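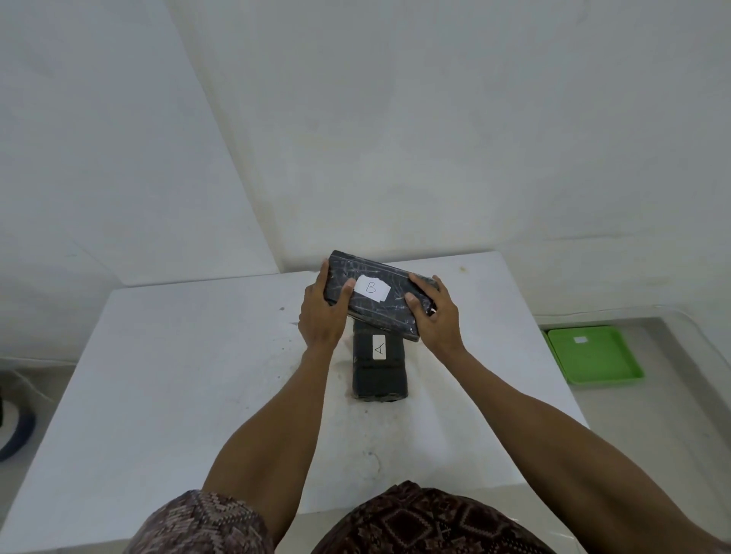
トレーラーの字幕がズレてる件、Vundixの方から先に指摘もらってました。2本目の後半、セリフより字幕が早く出るやつ。該当行は sync_ok を 0 にしてあるので、使う人はそこで弾いてください、とのこと。直すのは次の版で。

Urkik 予告編コーパス README
更新 7月13日(土)

中身
映画の予告編の書き起こしと、公開前の噂まとめ記事の見出し。全部で426件。日本語のみ。映像と音声は入ってません、テキストだけ。

元ネタ
Gordenの旧掲示板に溜まってた書き起こしスレと、Osmanのファンページの見出し一覧。Osmanの方は12月分まで。それ以降はページの作りが変わって取れてない。誰か取れたら差分ください。

ファイル
trailers.tsv 予告編の書き起こし。1行1セリフ
rumors.tsv 噂記事の見出し、掲載月、後で当たったかどうか
titles.tsv 作品IDと邦題の対応表

文字コードはUTF-8、改行はLF。Excelで直接開くと化けます。インポートから開いて下さい。

列の説明(trailers.tsv)
title_id 作品ID
cut 何本目の予告か。特報は0、本予告は1から
line セリフ本文
speaker 役名。俳優名ではない。不明は空欄
sync_ok 字幕のタイミングが合ってるか。1か0

列の説明(rumors.tsv)
title_id 同上
month 掲載月
head 見出しそのまま
kind cast / plot / date のどれか
hit 当たり1、外れ0、まだ不明は9

hitの付け方
2人で別々に付けて、割れたら3人目が決めた。カメオ出演の噂が一番もめた。声だけ出た場合も当たり扱いにしてます。タイトル変更の噂は、仮題が記事の通りでも最終の題が違えば外れ。異論はあると思う。公開延期で確認できないのは全部9。

既知の問題
・ナレーションがspeaker空欄になってる行がある。「ナレ」で統一するつもりだたのに途中で忘れた
・同じ予告の30秒版と長尺版が重複してる作品あり。10件は消した、まだ残ってるはず
・見出しの【】が全角と半角でバラバラ
・rumors.tsv に海外記事の翻訳見出しが混ざってる。訳した人によって役名の表記が違う。titles.tsvには役名の対応がないので自力で寄せるしかない
・古い作品はcutの番号があやしい。掲示板に貼られた順で振ったので公開順と合わないかも

使っていい範囲
研究、授業、個人の遊びはOK。見出しは各サイトのものなので、そのまま再配布するサイトとかは作らないで。書き起こしの誤字は元スレのまま残してます、直した版を出すときは直したと書いてください。

ネタバレ注意
結末に触れてる見出しがかなりある。未見の作品があるなら先にtitles.tsvを見て、該当IDを抜いてから開くのがいいです。kindがplotの行は特に危ない。

変更履歴
v3 hit列を追加、重複削除。sync_okも追加
v2 rumors.tsvを追加、speakerを俳優名から役名に変更
v1 最初の版。trailers.tsvのみ

連絡
掲示板のUrkikスレに書いてもらえれば見ます。返信は遅いでs。誤りの報告はtitle_idとcutと行の頭の数文字があると助かる。スクショだけ貼られても探せないです

TODO
speakerの空欄うめ
Osmanの残り
【】の統一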